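Taschen packen und beurteilen: Teilnehmerinnen und Teilnehmer gesucht

Timisberg, 13. Februar 2019

Die Produktentwicklung der Firma Cherkaoui sucht 16 Personen, die im Alltag regelmäßig mit Rucksack oder Laptoptasche unterwegs sind. Getestet wird das Modell Dorix, eine schwarze Tasche mit gepolsterter Oberkante, in unserem Prüfraum in Timisberg.
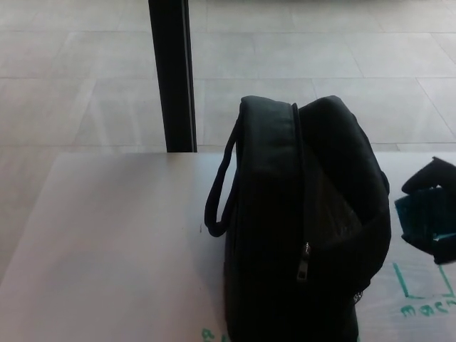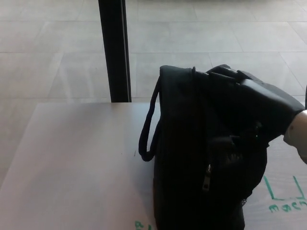
Schwarze Tasche mit Trageschlaufe und Reißverschluss auf dem Arbeitstisch (beide Bilder).

Worum es geht
Sie packen die Tasche am Tisch mit Dingen, die Sie auch sonst bei sich haben: Laptop, Ladegerät, Trinkflasche, Brotdose, Unterlagen. Danach packen Sie wieder aus und beginnen von vorn, beim zweiten Mal nach einer vorgegebenen Reihenfolge. Zwischendurch füllen Sie einen kurzen Fragebogen aus. Uns interessiert, wo Sie zuerst hinfassen, welche Fächer Sie benutzen und welche leer bleiben. Reißverschluss und Trageschlaufe werden gesondert beurteilt.

Im zweiten Teil tragen Sie die gepackte Tasche drei Tage lang auf Ihren gewohnten Wegen und notieren abends, was Ihnen aufgefallen ist. Das Heft dafür bekommen Sie von uns. Die Tasche geben Sie am Ende zurück, Gebrauchsspuren sind kein Problem.

Wen wir suchen
Sie sind mindestens 18 Jahre alt und sprechen so gut Deutsch, dass Sie die Fragebögen ohne Hilfe ausfüllen können. Linkshänder sind ausdrücklich erwünscht, ebenso Personen mit eingeschränkter Fingerkraft. Wer bei einem Taschenhersteller oder im Lederwarenhandel arbeitet, kann leider nicht teilnehmen.

Zeit und Vergütung
Der Termin im Prüfraum dauert drei Stunden einschließlich Pause. Für beide Teile zusammen zahlen wir 29 Euro pro Tag, also 116 Euro für den Prüftag und die drei Tragetage. Fahrtkosten mit Bus und Bahn innerhalb des Verkehrsverbunds werden gegen Vorlage der Fahrscheine erstattet. Die Termine liegen im Juni, jeweils vormittags ab 8 Uhr oder nachmittags nach Absprache.

Mitzubringen
Ihr eigener Laptop, falls vorhanden, und die Gegenstände, die Sie normalerweise einpacken. Leihgeräte in zwei Größen liegen bereit. Bitte keine offenen Getränke.

Anmeldung
Schriftlich an Sowmya Bangera, Firma Cherkaoui, Standort Timisberg, Stichwort „Dorix“. Bitte geben Sie Alter, Händigkeit und die Art der Tasche an, die Sie zurzeit benutzen. Fragen zum Ablauf beantwortet Victor Mfaume. Personen, die bereits am Test in Brikmont teilgenommen haben, können wir diesmal nicht berücksichtigen. Zusagen verschicken wir per Post.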